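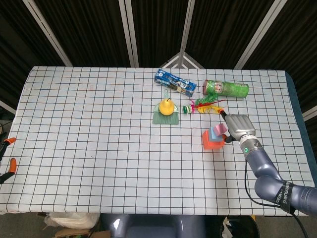 A table with a patterned white cloth, a snack box and a green can.

The Case for Keeping the Old Printer

By Janaína Paiva
May 2020

My printer is a Tromska 512. It is beige, it weighs more than my dog, and it prints in black only. I bought it used when I started doing bookkeeping from home, and I have no plans to replace it. Twice this spring a friend has told me I should, both times because a newer one was on sale. I think most people in my position should leave the sale alone.

I should say first what I use it for. I print invoices, tax forms, shipping labels and the odd recipe. In a busy month that comes to 200 pages. I don't print photos. If I want a photo on paper I send it to the drugstore, where they have a machine that costs more than my car and a person who knows how to run it. A lot of people buy a home printer with photos in mind, print a handful the first weekend, and then use it for return labels for the rest of its life. The photo feature is what they paid for, and the labels are what they got.

The Tromska is a laser printer. It uses toner, which is a powder, and powder does not dry out. I can leave the thing alone for a whole summer and it prints the first page in the fall the same as the last page in June. An inkjet will not do this. The ink sits in the nozzles and hardens, and when you come back to it you get stripes. Then you run the cleaning cycle, which uses ink, and if that doesn't work you run it again, which uses more. I owned a Gremel inkjet for years and I believe I put more ink into cleaning it than I ever put on paper.

The usual argument for the inkjet is the price on the shelf. The Gremel cost less than a pair of shoes. But the cartridges that came in the box were starter cartridges, filled partway, and a full set of new ones cost nearly what the printer had. I did what many people do and bought the cheap refills. They worked for a while. Then one evening the printer updated itself and told me that the cartridges were not recognized. They had been recognized that morning.

I have thought about that message a good deal since. I don't object to a company selling its own ink. I object to a machine that I own changing its mind about what it will accept after I have bought it. If the box had said in large type that only the maker's cartridges would ever work, I could have added up the cost and decided. The information was there, I suppose, somewhere in the agreement I clicked through during setup. I don't think that counts as telling someone.

Şükran Yaman, who keeps the books for a dental office and shares a few clients with me, takes the other side. She has an Ekinci, bought in March, and she pays for it by the month. The printer tells the company when it is low, and ink arrives in the mail. She likes not having to think about it. Her plan covers 83 pages, she says she hardly ever goes over, and when she does the charge is small. The print is also better than mine, I'll give her that. Her charts come out in color and you can tell the lines apart. Mine come out in four kinds of gray.

I don't think she is wrong for her own case. She prints a steady amount every month, she needs color, and she would sooner pay a bill than drive to the store. A subscription suits that. What bothers me is how it works when you stop. If she cancels, the cartridges sitting in the machine quit, full or not. She is renting the ink, in other words, and the printer she paid for is only useful as long as the rent is paid. She says that is no different from her phone. Maybe so, but I don't like it in the phone either.

There is also the matter of setting them up. I helped my sister with a new Mivarel last month, over the telephone, and it took most of an afternoon. It wanted an app. The app wanted an account. The account wanted an email address, then a code sent to the email address, and then her location, which I still can't explain. The printer has a USB port on the back, covered with a sticker that says not to use it until told. We were never told. In the end I had her peel the sticker off and plug in a cable, and it printed right away.

My Tromska has a power switch, a cable and one light. When the light is green it will print, and when it is orange something is wrong, generally paper. It does not have a screen. It does not go on the network, so it can't be updated and it can't lose the Wi-Fi. I know that some people need to print from a phone in another room. I carry the file over on the laptop, and the walk takes 13 steps.

The old machine has real faults. It is loud when it starts up and the lights in the room dim for a second. It won't print on both sides unless I turn the stack over by hand, and I get that wrong often enough to waste paper. It can't scan, so I have a separate scanner that takes up part of a shelf. The driver is old as well, and each time I change computers I wonder if that will be the end of it. So far a generic driver has worked. If one day it doesn't, I will have to buy something, and I'll probably buy another plain black laser, used, from an office that is closing or moving.

With so many people now working at home, a lot of printers are being bought in a hurry. Stores near me have been short of the decent ones for weeks, and what is left is mostly the cheap inkjets. If you have an old laser in a closet, I would get it out and try it before spending anything. Give the toner cartridge a gentle shake from side to side. Clean the rubber feed roller with a damp cloth, let it dry, and put in fresh paper, as paper that has sat in a damp closet jams in any printer. A roller that still slips after that can usually be replaced for a few dollars.

If you have to buy, look up the price of the cartridge before you look at the price of the printer, and find out how many pages it is rated for. Divide one by the other. Check whether the printer will work with no account and no internet connection. The person at the store may not know, but the manual is generally online and you can read the setup section at home. I would pay more for a printer that lets me skip the account, and I wish someone would print that on the box.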